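Stedis and Lamrani report results of bin-to-bin transfer study

August – Stedis, which develops control software for warehouse picking arms, has completed a joint study with the storage operator Lamrani on how a robot can decide for itself when a grasp has gone wrong.

The method, called Nimby, uses only the view from a small camera at the wrist. A network trained on 2912 recorded grasps compares each new view with earlier ones and chooses whether to carry on, adjust or try again. No force sensors are fitted to the fingers.

"We wanted to know how far the wrist view could take us in a real rack, with glare and motion blur," said Imke Rathjen, who led the study. Test objects were kept simple so that errors could be traced to the method.

Work among the blue bins at the Lamrani site:
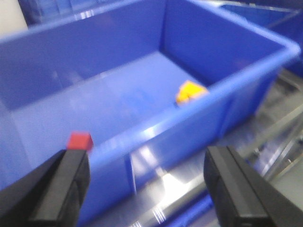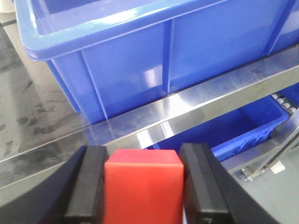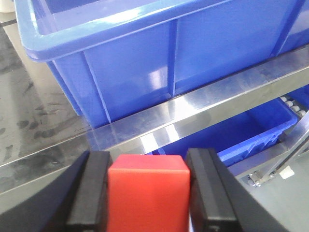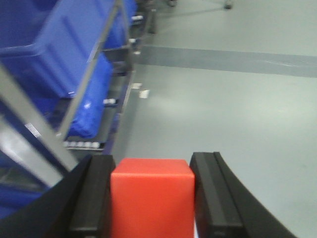 Results

Over 900 test transfers, Nimby missed two failed grasps. It also stopped three times when the grasp was sound. All five cases are described in the report.

The study did not cover soft packaging or mixed loads. "Those come next, and we expect them to be harder," said Hicham El Khatib of Lamrani.

Contact

Birutė Jaunzems, press office, Stedis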